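From: Oskari Aaltonen
To: Ekine swap and storage list
Subject: Re: Hanging straps instead of more shelves?

Sirkka Honkanen wrote:
> I've been reading up on the Pernel hooks and I think we could clear
> most of the toy shelf by hanging things. Anything with a strap or a
> loop goes on a hook, the rest goes in boxes. Someone on the Sustosley
> forum did 40 bags this way and says she would never go back to
> shelves. Shall we put in for a set of 20 before the October swap?

Sirkka,

I'm not against hooks. I'm against buying 20 of them on the word of a stranger with 40 bags. Bags hang well enough, but most of what we keep isn't bags.

My other doubt is the straps themselves. A woven one looks tough, and then you get up close to the edge and the fibres are already going fuzzy.
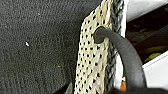 Cream with little black dots and a braided grey border is very smart, I grant you, but I'd want to know how a weave like that copes with a hole in it before I hung anything heavy from one. The forum is silent on that. They are also silent on what happens when three people want the bag at the back of the same hook.

Then there are the soft toys. Where is the loop on a plush whale, or shark, or whatever the blue and white one is meant to be? You'd have to hang it by the tail. The banana-ish yellow one is no better, and I am not sewing tabs on either of them.

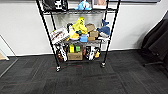
My own plan is duller. Small brown boxes stay together on the middle shelf, soft toys move down to the bottom one, and the white box with the red printing gets pushed back before it lands on someone's foot. The open carton can stay put - things stand upright in it and you can get at them. The wheels stay on too, whatever Diệp says about them.

If there is still a pile left over after that, I'll try 6 hooks, for bags only, and we look again after the swap. Could you find out if Pernel sell them in sixes? The page I saw only had the big set, and no weight limit given anywhere, which I didn't care for.

Oskari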